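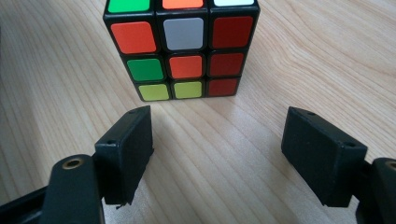
The practice of keeping a puzzle cube in the reading room at Marnbridge began in February, when Elspeth Crichton donated one from her late brother's desk. I had assumed that it would be handled for a week and then forgotten. It is still in daily use, and the members have asked me to set down on this blog how it is to be shared. The cube is the ordinary three-by-three kind with black plastic between the stickers, and it is left scrambled between users by agreement. A face with one full column of red and a mixture of orange, green and other colors beside it is a perfectly acceptable condition in which to leave it. A solved cube is not, as Jean Kinnear has pointed out on two occasions, since the next person is then obliged to begin by undoing someone else's work.

Members may keep the cube for 20 minutes when another person is waiting. It should remain on the table and should not be taken to the armchairs, where it was mislaid for most of an afternoon last month. Turning is to be done quietly. Please do not peel or rearrange the stickers. I mention this with regret.

My own progress has been modest. I can complete the first layer without reference to the printed guide, and on good evenings the second. The last layer remains beyond me. Rania Chraibi learned the whole method in 19 days and has kindly offered to teach it to anyone who asks, although I would caution beginners that she demonstrates at her usual speed – it is advisable to request that she repeat each sequence.

Wenceslao Carrasco has inquired whether a second cube might be purchased. I have no objection in principle, provided that it turns as easily as the first. Suggestions may be left in the comments or in the book by the door.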